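# How Our Village Got Its Bus Back

Term project by Benedicta Ansah and Sena Issahaku, handed in 23 Jan 2023

When we first picked this topic we thought it would be a small one, the sort of thing you could finish over a couple of wet weekends, and we are very happy to say we were wrong!
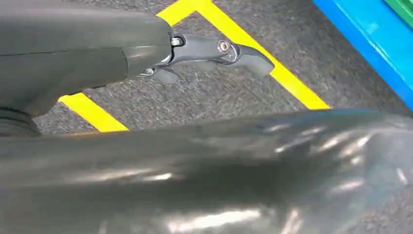 The number 8 used to run from Pumphrey into town and back, and when it stopped, people who had relied on it for years (Sena's gran among them) had to beg lifts or stay at home. We wanted to find out who missed it most, and what the new timetable has changed.

## What we did

We wrote a short questionnaire and took it round in November, mostly in the evenings, when people are in and fairly willing to chat. Pumphrey has 1,735 residents and we got 199 forms back, which pleased us no end. Efua Dankwa, who drives the route now, also let us sit up front one morning and ask her far too many questions.

## What people told us

Older residents talked about the surgery and the market. Younger ones wanted to get home after college clubs, and the last bus at 7 is still too early for them. Several people wrote long notes on the back of the form, and one lady drew us a map of where the old shelter stood, with the hedge and everything.

We had expected cost to be the main grumble. It came up far less than the missing Sunday service, and we wish we had asked a proper question about Sundays instead of leaving it to the comments box.

## What we would change

Our question on "regular use" was muddled, as some took it to mean daily and others weekly. We would also knock on doors along the lower road, where very few forms came back.

Many thanks to Cecilia Amoah for checking our tables twice, and for the ginger biscuits.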